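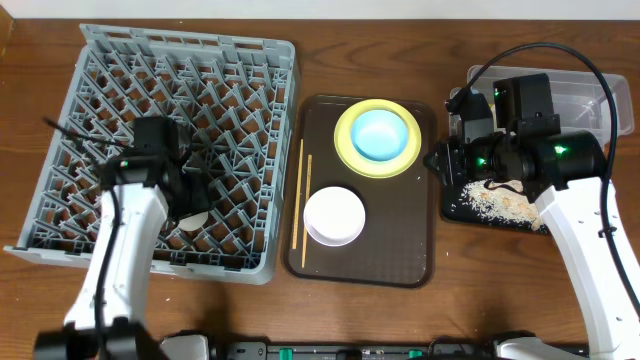
Rice, a tray of dishes and a rack: the table-clearing test at Colbridge. Photo: Marcelino Bravo

The number Colbridge likes to quote is 997. That is how many dishes its two-armed table clearer, Clila, is said to have racked in January without a break. The number it likes less is five, the plates that cracked in a single afternoon while every status light on the machine stayed green.

I asked to see the logs. Zawadi Massawe, who runs testing, let me scroll through 2568 lines of them, and the plates aren't there. As far as the software is concerned, each one was gripped, lowered and released on target. The left arm had drifted by a finger's width and was pushing china down onto the pegs instead of between them. Its force limit, set high so that heavy bowls wouldn't slip, never tripped.

"It reported success because it reached the position it was told to reach," Massawe said. I found that less comforting than she seemed to.

Colbridge calls the episode a calibration issue. Carmela Prieto, a safety engineer who reviewed it for Vallejo, a restaurant chain weighing an order, calls it a machine that can't tell when it is breaking things. Her report asks what happens if the thing between gripper and rack is a hand. The company's answer is a lower force limit and a check of the arm's zero point every 100 cycles. Why 100? "It felt conservative," said Évan Charpentier, the head of product.

Loose rice was a separate problem. Grains had worked into a wrist joint during an earlier run, and Charpentier says a new seal fixes that. He had no test results to show me.

Vallejo decides on 28th March. Prieto wants the drift put back on purpose first, to see whether Clila stops. Colbridge hasn't agreed to that yet.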